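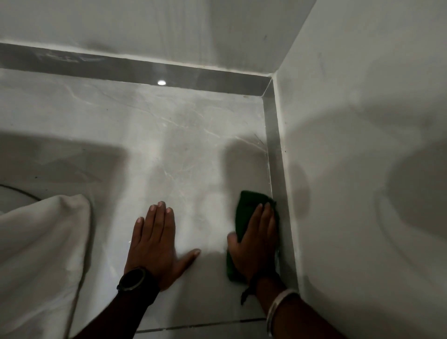
Do written cleaning rules help a robot learn?

Student project report, Malla group
August 19, 2025

14 shares | 2 comments

Our project looked at the Ruddock guideline, a set of 20 rules for recording people at housework so that robots can be trained on it. We tried it in July on bathroom cleaning. We expected to like it more than we did.

Rule 4 says a corner must be wiped "fully" before the cleaner moves on. It gives no test for "fully." Two of us marked the same clips and agreed on about 80 percent of them, and the guideline has no advice for the rest.

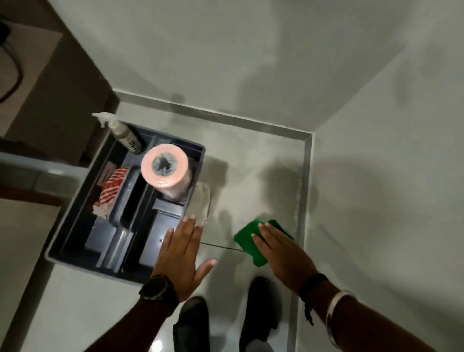 Rule 13 is worse. It wants both hands in view at all times, even when one is doing nothing. That may suit the software, but people reach behind things when they clean, and a rule that bans this teaches a kind of cleaning few people do.

The Pledirik checklist is shorter and at least says who decides when two markers disagree. It says nothing about sprays, and we would not call it a standard either. We would want to see both tried by a group with no stake in them before anyone makes them required.

Comments (2)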